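Parking permits move to the Avotiņš building

Residents of the Rudier and Ploton blocks will pick up their parking permits from a different office this spring.

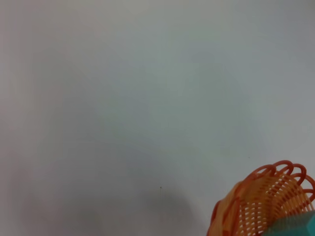 The permit desk has been on the ground floor of Rudier for the past nine years. It closes at noon on Friday, and the new desk opens the following Monday in Room 314 of the Avotiņš building, across the courtyard. The elevator is to the left of the mail room. If you use the stairs, take the north set, as the south stairwell door locks behind you on the upper floors.

Current permits stay valid until the date printed on them. You do not need to replace yours early. When it comes up for renewal, bring your vehicle registration and something with your unit number on it, such as a lease page or a utility bill. The limit is still two permits per unit. Households that already hold a third one under the old rules can keep it until it runs out, but it will not be renewed.

Visitor passes are changing a little. They used to be good for a week. They will now be good for two nights, and you can ask for another when the first one ends. Kenneth Gillies in the management office said most of the complaints last year were about guest cars left in the back row by the dumpsters, where the garbage truck needs room to turn.

The back row will also be repainted in March. Cars parked there will have to move to the Nekov Street side for the day. Signs will go up at both entrances beforehand, and the date depends on the weather.

Questions about permits should go to Nayara Lacerda at the new desk. For towing problems, call the number on the sign at the gate. The office cannot get a car released for you, and it does not hold any of the tow company's paperwork.

Bike tags are still free and are still handed out at the mail room.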